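Can a Machine Pair Up the Winter Woolens Yet?

Every year when the cold comes back, we get letters from readers of the Ulavico newsletter asking when they can hand the laundry pile over to a robot, and this year there were more than ever (thank you, we do read them all!). So let's talk about knitwear, which sounds like the easiest thing in the basket and is a real headache for a gripper.
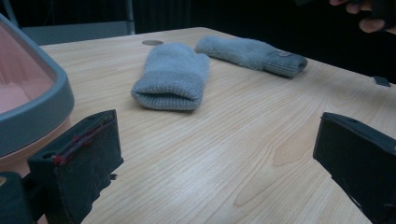
A box or a mug keeps its shape when you grab it. Knitted things squash, stretch and flop over, and a cuff that was open a moment ago can close up as soon as something brushes it. You and I fix that with a thumb without thinking. A machine with 2 stiff fingers has to find the edge, pinch just enough fabric, and hope it hasn't picked up both layers when it wanted one.

Our friends at Zillbridge set themselves a goal back in August of 100 pairs matched and stacked with no human help, and they tell us they're still stuck on runs of 10 before somebody has to step in and untangle things. I find that rather cheering, to be truthful, and they sounded pretty cheerful about it too.
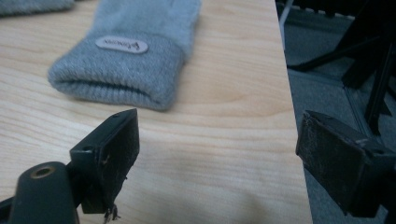
Gray knit on the tabletop, cuff toward the gripper.

My own guess is that towels will come first, then socks, and woolens a good while after that. Keep your letters coming, and do tell us which chore you'd give away first.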